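Print | E-mail

Workshop notebook -- March

Back on the Zervas power supply that came out of the Barodgate rack. Complaint on the ticket was "cuts out under load", and that is all anyone wrote. Unit number 619, the older board with the fan header by the mains inlet.

Started at 9.30 with the dummy load. It ran happily at half load, then shut down as soon as I took it higher. Restarted after a minute with the mains off. Did that three times and it behaved the same way each time, so at least it is repeatable.

Fan first. It spins freely and the bearing is quiet, but the connector had gone brown on one side. Cut it off and fitted a new one. No change to the fault, but it would have failed sooner or later. 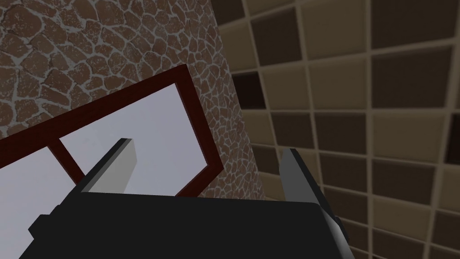
Opened the secondary side next. Two of the output capacitors were slightly domed. Took both out and put them on the meter: one well down on its marked value, the other reading fine but with high ESR. Replaced the pair with the Wesomora ones from the second drawer. That leaves 7 in the bag, so someone should order more before the next batch of supplies arrives.

After the capacitors it held full load for longer, then tripped again. Ripple on the 12 V rail is now low and steady, so I don't think the output side is at fault any more.

Normunds Vanags looked at the scope trace and asked whether I had checked the current sense resistor. I had not. It measured high, and there was a dull ring in the solder on one leg. Reflowed it, measured again, same reading, so the part itself has drifted. Nothing of that value in stock. Took one off the scrap Idov board, which is the same rating and a slightly longer body. It fits if the legs are bent in a little.
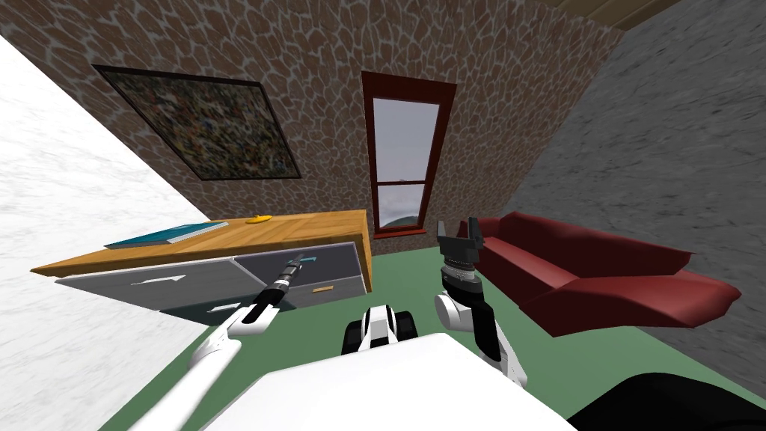
Full load from 2.15 to the end of the afternoon with no trip. The case is back on with the original screws except one, which was stripped when it came in.

Still to do:
- overnight run at full load, log the rail voltage
- proper resistor on order, swap it when it comes
- check the other supplies from the same rack for brown fan connectors
- ask Barodgate what the room temperature is behind that rack -- the dust in this one was baked on

Don't send 619 back until the resistor has been changed. I have put tape over the mains inlet with a note on it.

Print | E-mail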